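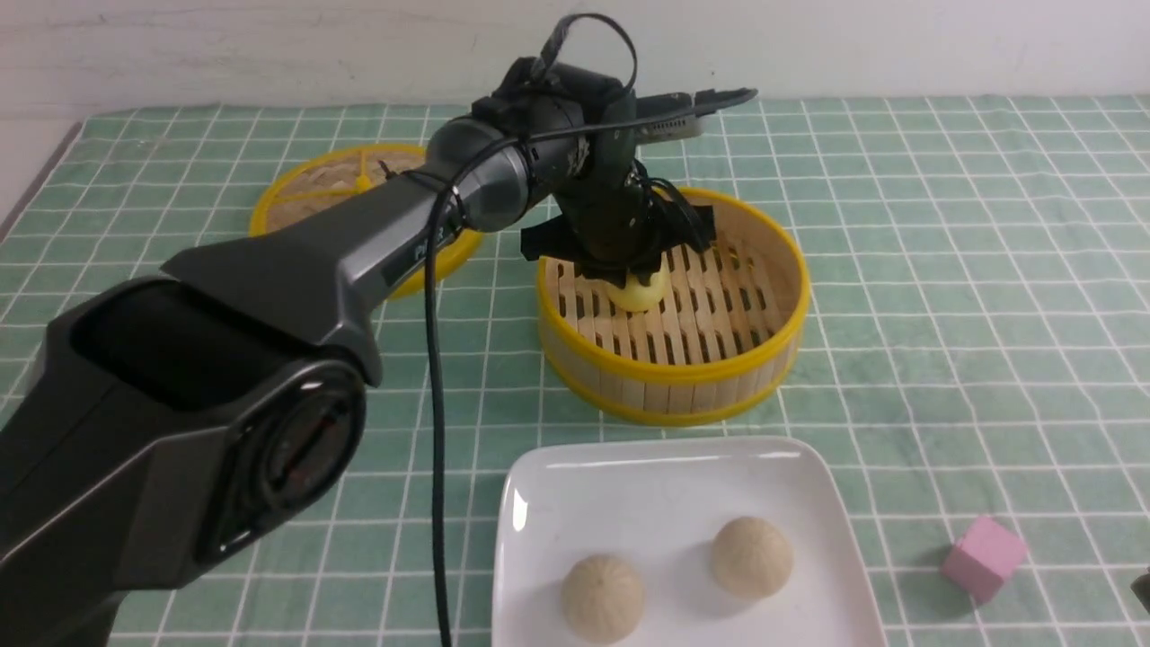 A pale yellow bun held in the gripper over a bamboo steamer, with two more on the plate in front.

The Person Who Shows the Robot Deserves a Place in the Record

Institutions that teach robots by demonstration have become careful about many things. They store joint angles and gripper positions. They note the software version and the rate at which the cameras run. When a set of demonstrations is handed from one group to another, it often comes with several pages of such detail. What those pages rarely contain is any account of the people who gave the demonstrations, what they were told to do, and how much practice they had before the recording began.

It is the position of this essay that such an account should be required. A demonstration is a piece of skilled work. It should be recorded and paid for as such, and the organizations that collect demonstrations should stop treating the operator as one more part of the equipment.

The case is easiest to see in kitchen tasks. Placing a bun in a steamer is a small thing for a human hand, and most adults could do it while talking to someone else. Guiding a robot arm through the same motion is different. The operator must judge how far to close the fingers on something soft. The steamer has a tall side wall, and the gripper must come down inside it without catching the rim. The bun must be let go close to the slats. Each of these choices belongs to the operator, and a robot trained on the recording will tend to copy them, including the poor ones.

Two operators will seldom make the same choices. At the Hattar program, where the author has advised on training practice, one group of operators was asked to load a steamer by remote control and another to do so by moving the arm directly by hand. The instructions to both groups were the same single sentence. Within the first group, 4 operators approached from straight above and paused before releasing. The remaining 3 came in at a slant and let go while the arm was still moving. No one had been told which was preferred. The recordings were nevertheless stored together under one label, and the engineers who later worked with them spent most of September trying to learn why the trained arm hesitated at the rim.

The answer was known to the operators the whole time. They had discussed it among themselves at lunch. There was no form on which they could have written it down, and no meeting to which they were invited.

Some will object that variety among demonstrations is desirable, and that a robot which has seen only one way of doing a task will fail when conditions change. The objection is sound as far as it goes. Variety that has been planned is useful. Variety that has come about by accident, and has then been hidden under a common label, is difficult to use well. A record of who gave which demonstration, and under what instruction, takes nothing away from the variety. It allows those who use the material to see what they have.

A second objection concerns cost. Managers point out that operators are often hired for short terms, and that time spent writing notes is time not spent at the controls. The Ulia training standard, adopted by the Hattar program after the experience described above, asks for 15 minutes of practice before any recording is kept and a short written note at the end of each session. The note has space for the operator to name any attempt that should be set aside and to give the reason. Fewer attempts are recorded per shift under this standard. The program has judged the loss acceptable, and in the author's view other programs should reach the same judgment.

A third objection deserves a more careful answer. A record of the individual operator may be turned into a means of watching that operator. If every slow approach and every dropped bun can be traced to one person, a manager may be tempted to use the record for discipline. This is a serious concern. Operators should be identified in shared material by a code only, and the key should be held outside the line of management. Session notes should not be used in decisions about pay or renewal. Where an institution can't give these assurances in writing, it should not collect the record at all until it can.

There is also the matter of credit. Published reports on trained systems commonly thank a funding body and a building services office. The people whose hands supplied the motion are mentioned as a number of hours, if they are mentioned. Operators who wish to be named in a report should be named. Those who don't wish it should be left out without having to explain themselves.

None of these measures calls for new equipment. They call for a page of instructions that has been tested on someone other than its author, a period of practice, a note, and a rule about who may read the note. Funding bodies are well placed to ask for all of them as a condition of support, and they should begin with the next round of applications.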